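Kemora Student Robotics Club
Minutes of the Project Meeting, Feb 12, 2026

Present: Sumaiya Siriwardena (chair), Mitra Alipour, Parisa Fallahi, Rekha Kushwaha (minutes)
Apologies: Tahmineh Zarei

1. Minutes of the December meeting were approved without changes.

2. Budget. The balance stands at $2,000. A request for $500 for replacement gripper parts was approved.

3. Two-arm framing task. Ms. Alipour reported that the team will enter this task at the Bakhtiari student competition. The arms must place a printed photograph in a wooden frame within five minutes. Members agreed to keep the print between the compartment tray and the frame at the start of each trial.
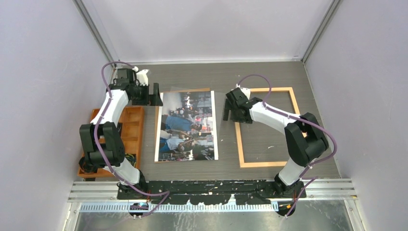 Ms. Fallahi asked that every trial be entered in the shared log, including those stopped early. The chair agreed. Ms. Kushwaha will circulate the log sheet.

4. Room. The club will continue to meet in Room 101.

Action: Ms. Alipour to submit the entry form. Ms. Fallahi to order the gripper parts.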